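Skerkinon Forum > Planning and Procurement > Capital Requests
Thread: Spending order for a two-arm unit - wrist cameras, spare fingers or fixtures

dumusport_facilities
Posted January 13, 2025
The Dumusport training center is preparing its equipment request for the coming fiscal year and would welcome comment from members who have taken a similar request through approval. The center operates a two-arm unit in a room fitted out for retail and household tasks. The work consists of handling produce at a display stand, moving items to and from a shopping basket, and handling cloth.

The request has a ceiling of $2,000 for accessories. Service and software are paid from a different line and are outside this discussion. Under our present draft, the full amount would go toward replacement wrist cameras with a shorter focusing distance. The supporting pages were circulated to department heads in November, and the sheet on close work with fabric is reproduced below.

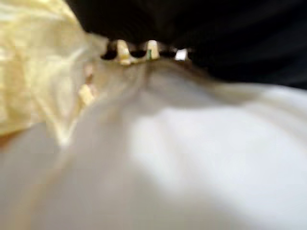 Page 3 of 16

The wrist view on this sheet is the basis of the request. With white fabric close to the lens, most of the picture carries no usable detail. No weave or stitching can be made out, and the edges between the white, yellow and black areas are soft. The row of small cream-colored tabs near the top can be located, but the draft takes the position that an operator could not say with confidence what they are. Members are invited to comment on whether this is sufficient grounds for the purchase.

gantry_lane
The grounds are reasonable, but the draft asks one sheet to carry a great deal of weight. A reviewer will ask whether the blur comes from focusing distance, from motion, or from both. A shorter focusing distance corrects only the first. Our office had a request returned on that very question, and the delay cost us the purchasing window. I would recommend a bench check with the arm held still at several distances before the form is signed. It costs nothing but an afternoon, and the results can be attached.

I would also ask whether the existing lens can be adjusted. Some units leave the shop with the focus set for general use and locked with a small screw or a drop of adhesive. The service manual should state whether adjustment affects the warranty.

carrasco_purchasing
Our department at Carrasco reached a different conclusion and I would urge the center to consider it. Wrist cameras are the accessory most often requested and, in our records, the one most often left in a drawer. Close views of cloth will be poor at the moment of contact whatever is fitted, as the material itself fills the view. The head camera does most of the useful work in tasks of this type. We placed our money in spare finger sets and in lighting, and we have not regretted it.

Could the center post a head view from the same room? It would help members judge what is already available before more is spent.

dumusport_facilities
The reply from gantry_lane is noted, and the bench check will be scheduled. The manual is silent on lens adjustment, so a written question has been sent to the service desk. The head view requested by carrasco_purchasing follows.
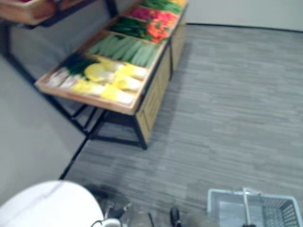 Produce stand and shopping basket, seen from the head camera with both grippers in view.

carrasco_purchasing
Thank you. This supports my earlier point. The napa cabbages and green onions in the front tray can be told apart without difficulty, and so can the layout of the trays behind them. The basket is also plain to see, with its handle upright. An operator planning a reach to that front tray has a good deal to work with before the wrist cameras are needed at all.

It does raise a separate budget matter. The stand goes back a long way from the front tray. Has anyone confirmed the reach of the unit to the farther compartments? If the base must be moved for each one, then floor marking and a positioning aid may deserve a place on the list ahead of cameras.

tarn_and_tally
I must disagree with carrasco_purchasing in part. The head view is adequate for choosing where to reach. It is a poor guide to what happens between the fingers. In this picture the vegetables in the front tray are themselves somewhat blurred, and the right gripper is partly blurred as well. I would not present it to a finance office as proof that the head camera is enough.

The two tasks should be costed separately. Produce handling needs finger pads that will not bruise leaves, and pads are a consumable. Cloth handling needs near vision or, failing that, a sense of grip force. A single line reading "accessories" hides this and invites an across-the-board cut. Split it, and the reviewer must at least name the task that will be given up.

carrasco_purchasing
I accept the point on separate costing. I do not accept that the lens is the remedy for cloth. Our operators improved their results by pausing a short distance away, reading the fold, and then closing without relying on the wrist view. That is a matter of training and it falls under a budget the center presumably has already.

tarn_and_tally
Training has a cost too, in operator hours, and those hours seldom appear on the form. A fair comparison would include them.

gantry_lane
On a practical matter: suppliers. We obtained a written offer from Janodano last year for a comparable camera and mount. The lead time stated was 16 weeks, which placed delivery after the close of our fiscal year. The finance office would not carry the funds forward and the order was cancelled. The center should obtain a delivery date in writing and confirm whether its own rules count the date of order or the date of receipt.

Please also check that mounts, cables and calibration are included in the price. Ours were listed on a second sheet that several readers of the offer overlooked. A spare cable is worth adding. Cables at a moving wrist wear out, and waiting on one can idle an arm that is otherwise in working order.

dumusport_facilities
Our rules count the date of receipt, so the warning is a useful one. In view of the replies, the draft will be changed as follows.

Cloth and produce will be entered on separate lines. The camera request will be reduced to one wrist, with the second to be considered after the bench check. Finger pads will be entered as a consumable with a yearly amount. The question of reach along the stand will be measured in the room and, if needed, floor marking will be taken from the maintenance account.

The center has not been persuaded to remove the camera line entirely. Operators have asked for it repeatedly and their written comments form part of the file.

carrasco_purchasing
One wrist is a sensible compromise. I would still place it below the pads in order of priority, in case the total is cut.

tarn_and_tally
I would place it above them. Pads can be bought from petty cash at most sites. A camera cannot.

gantry_lane
Please post the bench results when they are available, including the distances used. Our own request is due in the spring and we would like to cite them, with the center's permission.

dumusport_facilities
Permission is granted. The distances will be listed with the results in this thread.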